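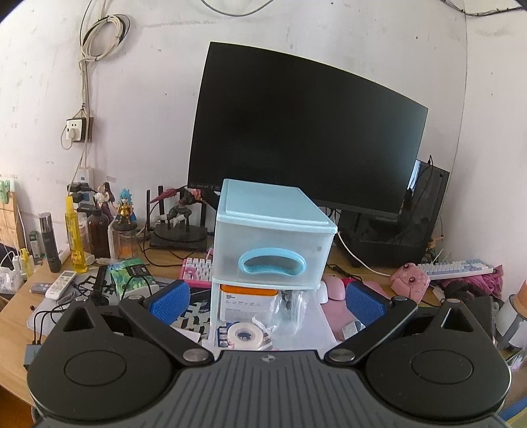 Works on Paper Return to the Graline Gallery

The Tristbridge Museum of Art is pleased to announce that its collection of works on paper will return to public view in December, following the renovation of the Graline Gallery. The opening display, Preparatory Studies: Drawings from the Darko Bequest, brings together 37 sheets in chalk, ink and watercolor, most of them made as working drawings for larger paintings.

The Darko Bequest came to the museum as a single gift of 53 drawings and has never before been shown as a group. Many of the sheets carry notes in the artists' own hands: color instructions, measurements, and in one case a list of household expenses written across the back of a figure study. Conservation treatment was limited to surface cleaning and the removal of old adhesive mounts. Two sheets with severe foxing have been held back for further work.

Drawings on paper are sensitive to light, and the display will therefore change partway through its run. Visitors who wish to see a particular sheet are advised to consult the checklist at the admissions desk before entering the gallery. Works not on the wall may be viewed by appointment in the Wernlow Study Room, which accommodates up to 25 readers. 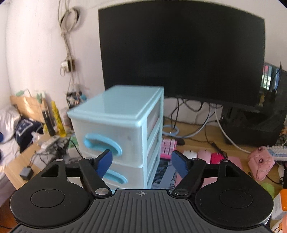 Desk with drawer unit and monitor.

Requests for the Study Room should be made in writing and should include the accession number of each work. Pencils only are permitted at the tables. Photography for private research is allowed without flash — permission to publish must be sought separately from the registrar's office.

A catalog of the bequest is in preparation. It will reproduce every drawing in color, including the sheets withheld from display, with entries on provenance and watermarks. Members at the Patron level and above will receive a copy by mail and should confirm their postal address with the membership office before the gallery opens.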